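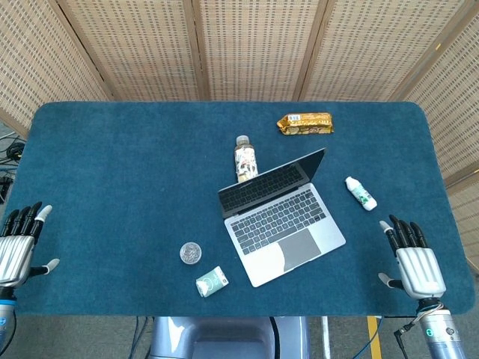

Home News Business Local Opinion

2 min read

Masson library to lend laptops for home use starting in November

Residents of Masson will be able to borrow a laptop from the public library and keep it at home for up to four weeks under a program that begins in November.

The library has bought 63 laptops from Tremetti, a regional supplier, using money left over from last year's building repairs. Of those, 27 will be set aside for high school students and adults enrolled in evening classes. The rest will be available to anyone with a library card in good standing.

Borrowers must be 16 or older and will need to sign a short agreement at the front desk. Each laptop comes with a charger and a carrying case. Loans can be renewed once if no one else is waiting.

The library said demand for its desktop computers has grown since the Plaltavix office on Fokis Road closed its public work room in the spring. Waits of an hour or more have been common in the late afternoon, when students arrive from school.

There is no charge to borrow a laptop. Late returns will cost $4 a day, and a machine that is not returned after 7 days will be locked remotely. Files saved by borrowers will be erased when the laptop comes back, so users are advised to keep copies elsewhere.

Requests can be placed online or at the desk starting at 9 a.m. on the first day of the program. The library's desktop computers will stay in use.

Contact us | Copyright Masson Area News | Back to top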